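Giving the Little Guy a Checkup: Our Semester With a Small Humanoid Robot
Project report, Ingvar Hedegaard and Izzati Chin
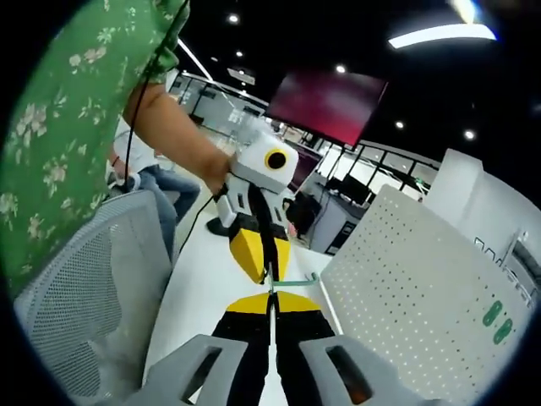 What we set out to do

When we picked this project I thought it would be all walking and waving. I had a whole list of tricks in my head (bowing! kicking a ball!) and Izzati very kindly let me read it out loud before she asked where we were going to put the robot down while we worked on it. That question ended up being most of our semester, and I'm glad she asked it.

The task, as we wrote it in the proposal, was to set up a workbench for a small humanoid robot and come up with a checkup routine that another student could follow without one of us standing there. We called the routine Drinska, after the street Izzati lives on, and the name stuck, so you'll see it all over our notes.

I'm writing this report and Izzati wrote the checklist that goes with it. If something sounds sensible, it's probably hers.

The bench

We got a white table with a pegboard partition on it, in the shared workroom. The office chairs in there are the gray mesh kind, comfy enough for a long afternoon, and there's usually another group working nearby, so we tried not to spread out too much.

The best thing about the white top is that you can find dropped screws. Our first couple of sessions were at a dark bench in the other room and we spent way too much of them on our knees with a phone flashlight. The worst thing about it is that it's slippery. A robot lying on its back on a smooth table will happily slide away from you as soon as you push on a leg, and then you grab for it, and then you've got your fingers in a hip joint. We tried a dish towel first, which bunched up, and then a square of rubber shelf liner, which was great but collected every crumb and bit of wire clipping in the room. In the end we wrote "one person holds, one person works" into the checklist and left it at that.

Lying down or standing up?

Our first plan was to do everything with the robot standing, so you'd see problems the way they'd show up when it walked. That was my idea. It didn't last long! A standing robot wants to fall over, and you can't look closely at a hip while you're also being a human coat rack.

So now it lies flat lengthwise on the table, and whoever is holding it takes the upper end. You can get at the legs from the other end, and the yellow hip plates are right there in the middle where both people can see them. I should say something about those plates, because they turned out to be really handy. Black legs with black joints all look like one long shape when you're tired, and the yellow gives you something to line up by eye. If one side looks rotated compared to the other, you notice right away. We wrote "compare yellow to yellow" as a step, and it's the one step our testers remembered without looking.

The cables

Ugh, the cables. They're thin and black and they go wherever they like. In our first version of the routine you checked the joints and then looked at the cables. We swapped those around in November, after I bent a leg up to test it and pulled a plug halfway out in the process. No harm done, but Izzati gave me a look.

The rule now is that you follow each cable with a finger from one end to the other before you move any joint at all. If a cable passes under the body, you lift the body and free it. You don't tug. I typed "do not tug" in capital letters in the first draft and Izzati changed it back to normal letters and moved it to the top, and I have to admit that people read it more that way.

The routine, short version

Clear the table and put your drink on a different one.
Lay the robot down lengthwise, legs toward the person who is working.
Trace the cables.
Compare yellow to yellow.
Move each leg joint gently by hand with the power off and feel for anything gritty or loose.
Check the panels on the torso and make sure none of them are lifting.
Write it all down before you turn anything on.

The long version has photos and a page of notes for every joint. We named the two versions Clester (short) and Winalon (long) so we could stop saying "the other one" to each other.

How testing went

We asked 3 students from outside the project to try it cold. All of them got through the short version fine. Two got stuck in the long version at the same place, the hip section, where I had used "inner" and "outer" to mean different things on different pages. That one's on me, and it's fixed now.

We also kept a log of single joint movements, since we wanted to be sure that doing the checkup over and over wouldn't loosen anything. The goal was 500 and we reached 423 before the workroom closed for the break. We didn't find any new looseness in that time, but I wouldn't call it proof of anything, and I'd like whoever takes over to finish the count.

What I'd do differently

I'd start with the table. I'd also label the cables in the first week with little bits of colored tape, something we talked about constantly and never did. And I'd take better notes early on, because my first pages say things like "left one feels weird" and I have no idea which left one.

Izzati would like to add that the shelf liner was a good idea and only needed washing. The checklist is in the binder on the shelf by the door, and the joint log is tucked into the back pocket.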